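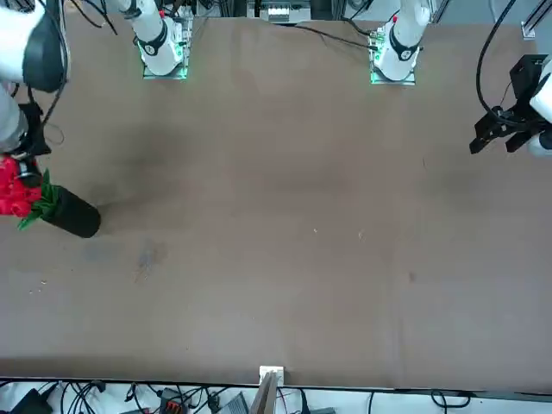

3.2 Materials and arrangement task

The study used artificial flowers throughout. Fresh stems differ in weight and stiffness from one day to the next, and pilot work by Fawzy in the Herkow laboratory had shown that arrangement times drifted upwards over a session as cut stems softened. Artificial stems can be handled many times before the leaves begin to work loose, and a damaged bunch can be replaced by another of the same pattern.

The bouquet was made up of red roses with green leaves and was treated as a single item. It was paired with a black cylindrical vase (Figure 2). Both were used on a table covered with brown paper. The paper was changed when it tore or when creases were judged large enough to stop a vase from rolling freely.

Figure 2. Red artificial roses held above the papered table, and black cylindrical vase on it. The vase is on its side.

Two starting positions were defined for the vase. In the upright position it stood on its base. In the tipped position it lay on its side, with the direction of the mouth left free. The tipped position was included after Tuhiwai and Fahmy noted that light vases were often knocked over during ordinary arranging at home, and that existing task lists assumed a stable, upright container. A trial was scored as complete when the vase stood unaided and all stems were inside the rim. Leaves resting on the outside of the rim were allowed. Trials in which the vase fell again after release were scored as incomplete, whatever the position of the flowers.

Leaf spread was the main source of difficulty in scoring. The leaves of a bunched bouquet extend beyond the stems and can catch on the rim, so that the vase moves with the flowers when they are lifted. Ramadan and Bouzid scored these cases separately under the label "carried vase". Of the 1169 trials retained for analysis, 134 received this label. Disagreements between the two scorers were settled by a third reading of the written trial notes.

3.3 Exclusions

Trials were excluded if a flower head came away from its stem, if the paper lifted at a corner, or if the vase left the table. Chipped vases were withdrawn at the end of the session in which the damage was found, and the trials already recorded with them were kept. No correction was made for the gradual flattening of the petals, which was visible by December but did not affect the fit of the stems in the rim.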